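What the second arm really costs

When Séverine Caron first asked her accountant for money to buy a pair of robot arms, she was told to come back with one number. She came back with four, and a flask of coffee, and I think that's why she got them in the end.

Séverine runs the small-goods bench at Lecomte, a packing and sorting firm on the edge of Elcombe that was started by her aunt, Solange Lecomte, in two rented rooms above a bakery. They deal in the sort of thing you find beside a till, all of it light and shiny and rather annoying to pick up. I spent a very happy February morning there, being fed biscuits and asking what everything cost, and I've come away convinced that most of us go about budgeting for this kind of kit the wrong way round.

We start with the arm, you see. It's the big exciting thing in the brochure, and everybody wants to talk about reach and speed. But stand beside the bench for ten minutes (do, if anyone offers!) and your eye goes to all the bits that hang off it. There are the purple hoses looping over both elbows, the cables curling about the wrists, the metal rails, the panels round the back and sides. Every one of those was somebody's line on somebody's order form, and at Lecomte a good few of them were missing from the first quote.
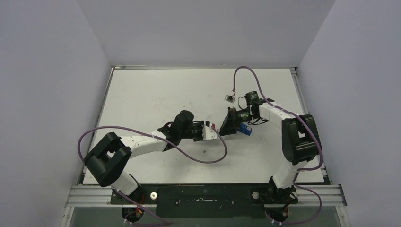

Begin at the fingertips

Hervé Courtois, who looks after the purchasing, keeps a fat green folder for the project and was kind enough to let me leaf through it. The first year's spending on spare cables, hoses and fixings came to £944, against a planned £254. He winced a little as he read it out, bless him, and then cheered up and showed me the new sheet, where small parts have a line to themselves and a bit of slack built in.

His advice is to write the list from the fingertips backwards. What are you picking up? What has to touch it? What carries power and signal to the thing that touches it? By the time you get to the arm itself you'll know far more about which one you need, and you may find you can manage with a plainer model than the one you'd set your heart on. Lecomte bought theirs through Draltley, a dealer who let them try two sizes of gripper before signing, and I'd urge anyone to ask for the same.

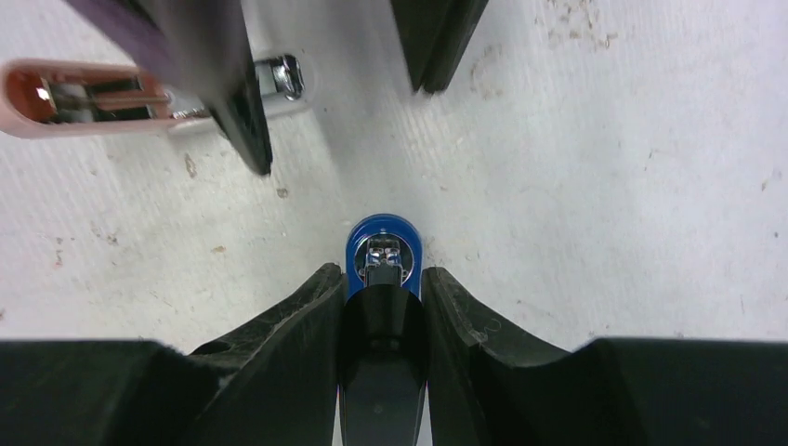 Wear is the other thing people leave out. Fingers are the part of the machine that does the touching, all day long, and it shows soon enough in scuffed tips and fine scratches, with the odd little chip where the edge has been knocked. Séverine budgets £176 a set and orders the next one when she fits the last, so there is always a spare in the drawer. The table top gets its own small allowance too, for cleaning and the occasional fresh surface, and she wishes she'd thought of that sooner.

Then there's people's time, which Nazanin Arabzadeh on the bench would like me to mention in large letters. She put in two hours a day for most of the first month, and not a minute of it was in the plan. The training course from Grelton cost £2,091 and was, she says, worth it for the second afternoon alone, when Ludger Petersen stopped using slides and let everybody have a go.

Solange still comes in before lunch to see how it's all getting on. She has asked Hervé to price up a second bench for next year, starting with the hoses.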